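Ticket 2245: Cover pictures missing from series pages in the book catalogue
Product: Fluvulier Catalogue
Customer: Trostside Press
Status: Closed
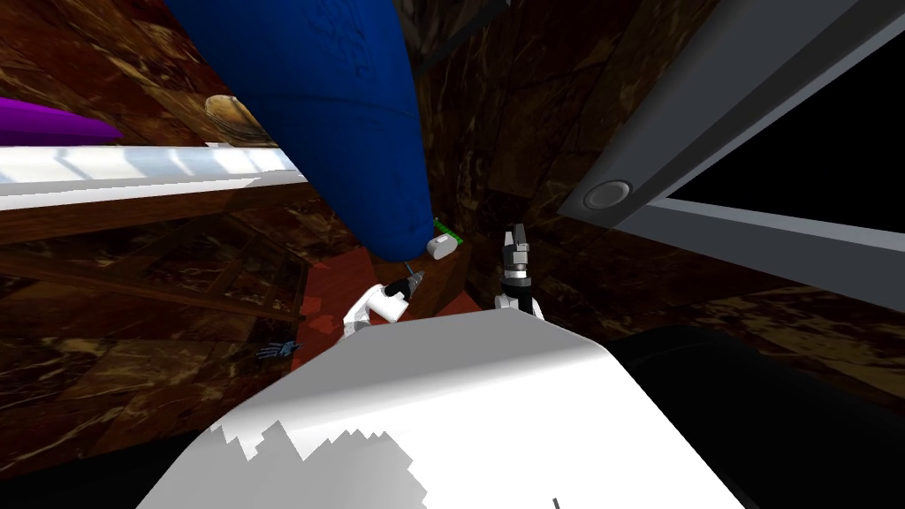

Simulated robot with two grippers, seen from above.

Problem as reported
On the page for the education series, 31 titles show a grey box where the cover should be. The titles, editors and blurbs are all there. Clicking through to a single book brings up the right cover. The customer sees the same thing in two browsers and on a phone.

First check
Opened the series page from our office. Same result. The series has 93 volumes in print and the grey boxes are all on the newer ones. Cleared the page cache and reloaded, no change.

Second check
Compared a working record with a faulty one. The working record has the volume number in the series field as a plain number. The faulty one has "Vol." in front of it. The series page uses that field to find the small cover, so it looks for a file name that does not exist. The single book page goes by ISBN and is not affected.

Asked the customer how the newer records were added. They came in through the Hudec import in May, when the edited collections were moved over from the Grumell list. Before that, records were typed in by hand.

Fix tried
Removed "Vol." from one record and saved it. Cover still missing. Rebuilt the series index and the cover appeared. Both steps are needed.

Fix applied, 10th July
Ran the clean-up on the remaining records and rebuilt the index once at the end. It took some 5 minutes. Covers now show on the series page, apart from one conference volume which has no small cover on file. The customer will upload that one.

Still to do
The import template still adds "Vol." to the series field. Changed the mapping on the test site and imported two old records without trouble. Live site to follow once the customer has agreed. Until then, please do not import new titles into any numbered series.

Customer reply
Covers are back on our side too. Happy for the mapping change to go ahead. Will the order of the volumes be affected?

Our reply
No. The order is taken from a separate sort field, and that was correct throughout. Mapping change now made on the live site. Closing the ticket.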